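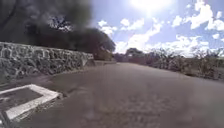

On Thursday my uncle did not come down for his tea, and I understood that the letter had arrived. He had waited for it since the winter. The bank in Brarkdale wanted 1,440 for the mill house, and he had 500 in a tin and his pride. I put on my coat and went to look for him. I followed the paved path beside the old stone wall, where it bends a little and becomes narrow in the distance, and I called his name two times. A dog answered me from the Lazăr farm.

Last updated in December
By Brijesh Awasthi

I found him at the place where the wall is low. He was sitting on it with the letter closed on his knee.

"Read it," he said. "My glasses are at home."

His glasses were in his shirt pocket, but I took the letter. The paper was thin and I was afraid to tear it. 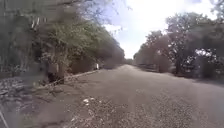 "They give you until spring," I said.

He asked me to read it again, slowly, and I did. Then he wanted to know who had signed it. I told him it was Ionuț Lazăr, the son of our neighbour, who used to steal our pears when he was small.

"He writes well," said my uncle. "His father cannot write like this."

We walked back together, he in front and I behind, as we did when I was a child. He talked about the roof, and about the price of nails, and whether the Lazărs still had their big ladder. At the gate he stopped and put out his hand for the letter.

"We will send him pears," he said. "A full basket, when they are ready."

Then he went in to warm the tea, and I stayed outside to close the hens.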